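**Notes for the Skurkdale talk - slot is right after coffee, keep it moving**

(Slide 1, title. Say hi, say thanks, check the mic.)

So I'm going to talk about the boring half of robot learning, the half where you sit next to an arm and collect examples. Our project is called Nazari, and when I pulled the numbers in March we had 2,045 recorded episodes. Getting those took a lot longer than training anything on them!

(Slide 2. Don't read the bullets out.)

Every episode is one attempt at one small job. Pick up the cube, put down the cube, move the cube onto the scale, take it off again. I know, thrilling. But we kept the jobs small on purpose, so that when the policy does something weird we can go back and find the episodes that taught it that. 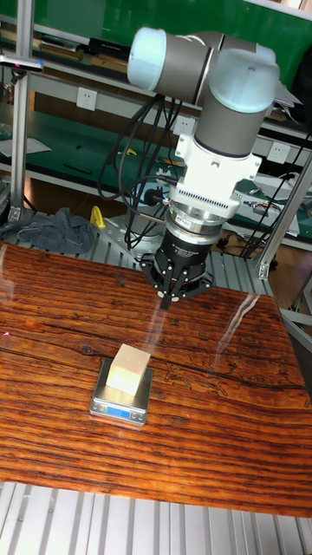

The first batch was 442 episodes and I threw out nearly all of it. I'd been starting the arm from the same pose every time - so the policy learned that one reach beautifully and fell apart if you nudged the start by a hand's width. Now the start pose gets shuffled before every attempt, and the cube goes wherever the little script tells you to put it. People are terrible at random. I always drifted back to the middle of the table.

(Pause here, this usually gets a question. If it's about simulation, push it to the end.)

Next thing, failures. We keep them! 536 of the episodes are tagged as misses or drops, and they're in the set with a label on them. Atum, our logging tool, asks for that label as soon as you stop recording, before you can start the next one. I used to do labels at the end of the day and my memory was useless by then.

(Slide 5, the table of tags. Skip if short on time.)

We had 2 operators for most of this, and you could tell us apart in the data. I go slow and straight down. My partner swoops in from the side. Mixing both helped, but only after we logged who was driving.

(Last slide. The remote folks are on Gruveo, so repeat each question out loud before answering. Leave the contact page up.)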